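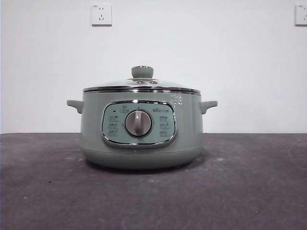

How early do we need to be at the bench before an open day demo starts? Two hours for the first group of the day, 8 minutes between groups after that.

Section 2 – Open day setup, Galtstead hall
By Karthikeyan Gounder, November
Print this page | E-mail this page

Kurup arm, hot pot routine. Lid off, dial turn, lid back on. Run in this order.

1. Pot in the middle of the table, control panel facing front. Dial must face the visitors.
2. Pot stays unplugged for all public runs. Check it yourself, dont ask.
3. Lid on, knob straight up. Wipe the glass.
4. Power up the Umel controller. Wait for the steady tone.
5. Load program 174. Not the Furnidham one – different table height.
6. Set speed to slow. Home the arm.
7. One dry run, no visitors. Hand on the stop button the whole time.
8. Doors open.

NOTE: Pointer on the dial goes back to its start angle between groups. By hand, arm parked. If the arm grabs and slips, the pointer was left over from last run.

NOTE: Chrome rim round the panel throws reflections. If the vision check fails twice, dim the front lights and teach the dial again (section 4).

CAUTION: Barrier at 600 mm from the table edge, minimum. Kids lean. Move it back if it's a school group.

CAUTION: Lid is glass. Grip by the knob only, never the rim. Do not raise grip force to fix a slip – clean the finger pads and re-home.

Friday groups are short, skip the dial turn and run lid only. Between groups: park, reset, wipe, next. Last group out, arm to rest postion, controller off, lid stored seperately from the pot.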